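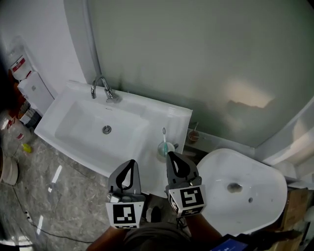

From: Rhydian Craddock
To: Mileck Street tenants list
Date: August 5, 2018
Subject: Re: water pressure on the upper floors

Quick one, on my way out the door.

Itsuki Nishimura wrote:
> Has anyone else lost pressure in the mornings? Kitchen is ok but the
> bathroom is down to a dribble by the time I get up. I called Warnance
> and they said to clean the aerator. Did that, no change. It was fine
> until they did the work in May. Also do we know who is paying for the
> valve, because my lease says fixtures are mine and I don't think a
> valve is a fixture.

Yes, same on my floor. Worst before work, comes back by mid morning. Cleaned my aerator too, got a little grit out of it and that was all.

Talked to the guy from Espinoza when he was in the basement. He says the regulator got set low after the May job, should be up near 60 and it was reading a good bit under. He can't touch it without a work order from Warnance. So I asked Warnance for the work order and they said they're waiting on a quote from Espinoza. You see the problem.

On the valve -- not yours. Read the part of the lease on "building systems", page 5 in my copy. Anything before the shutoff under your sink is theirs. Don't pay it. If they already put it on your statement write back and dispute it, they have 20 days to answer.

What would help is more than 2 of us complaining. If you've got low pressure send Warnance an email, put your unit number and what time of day it hapens. Written, not a phone call, the calls don't get logged. Copy me and I'll keep them together.

Drerkevar Court had the same thing last year I think, if anyone knows somebody over there ask how they got it fixed.

Back tonight, will read replies then -- please trim the quotes, the digest is getting huge

Rhydian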